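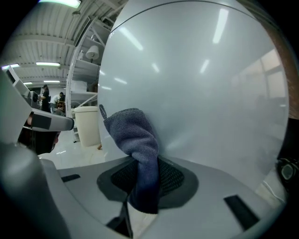

Hand-held gripper kit (budgeting and purchase)

A hand-held gripper kit is a set of equipment for recording manual tasks such as wiping, folding and sorting, later used to train robot arms. Usually bought as a pair of grippers, plus cameras, straps, cables and software. Cost depends mostly on the maker and on how many spares are ordered. This article covers planning and purchase. For recording methods see Demonstration collection.

Market

Three makers sell complete kits: Falo, Jarman and Letari. Sosport sells parts only - finger pads, marker cubes, chest straps. Falo kits ship assembled. Jarman ships flat, and assembly takes most of a day the first time. Letari rents as well as sells, with a minimum term of one month.

A paired Falo kit lists at $4000. Jarman is cheaper but has no charger in the box, a common complaint among buyers. Rental from Letari is $1000 a month, so four months of renting equals a Falo purchase. Short projects rent. Anything longer, usually bought.

Budget lines

First budgets tend to cover the grippers and little else. Lines often left out:

Finger pads. Wear item. Wiping and scrubbing tasks go thru them faster than pick and place.
Marker cubes. Needed only on systems that track by printed markers. Faces scratch, get dirty, have to be reprinted.
Storage. Footage from a two-gripper session is large, and the drives are seldom in the first quote.
Straps and mounts. Sized for one build of operator, so order mixed sizes.
Cables and power adapters. Always more than planned.
Task props. Cloths, cups, bins, panels. Cheap, mostly secondhand.
Operator time. Normally the biggest line over a full year, even where the hardware quote gets all the attention.
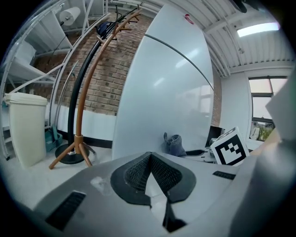
Freight and import duty are quoted seperately by all three makers. Jarman adds a crate fee on orders of more than 19 kits. Falo does not, but wants payment up front for new accounts.

Planning the space

Floor area matters more than furniture. The operator has to bend, kneel and turn with both arms out. Large flat objects, such as boards and appliance fronts, are the cheapest props for wiping work and take up the most room. Shelving goes along the walls. Outlets near the work area, or extension cords in the budget.

Lighting is sometimes a separate line. Glossy surfaces throw back overhead tubes, and sites that record a lot of cleaning tasks may price diffusers early. Blinds too, if there are windows.

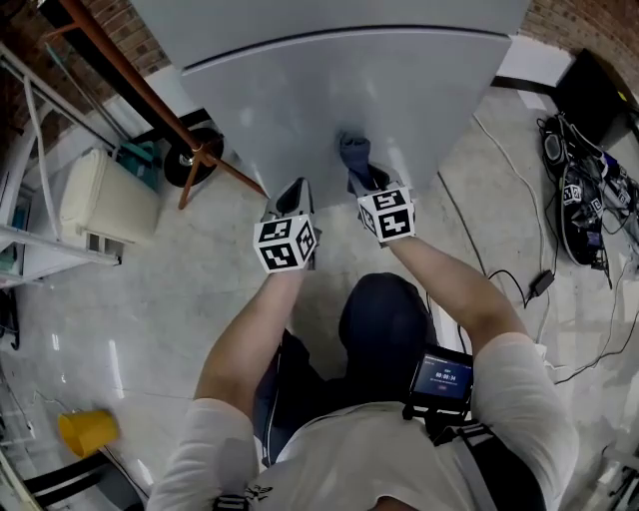

Rooms can be leased or shared. Shared rooms save on rent but need a lockable cabinet, plus time for setup and teardown at each end of a session. On hourly operators this adds up quick.

Replacement and resale

Service life is normally given in hours of closing and opening, not in years. Falo warrants the finger drive for one year, Letari replaces rental units on request. Used kits sell poorly unless the calibration files come with them. Buyers ask for those first.

Spare grippers are best ordered with the original kit. Jarman revised its housing in August, and older fingers do not fit the new base without an adapter plate (sold by Sosport).

See also

Demonstration collection
Marker tracking
Equipment leasing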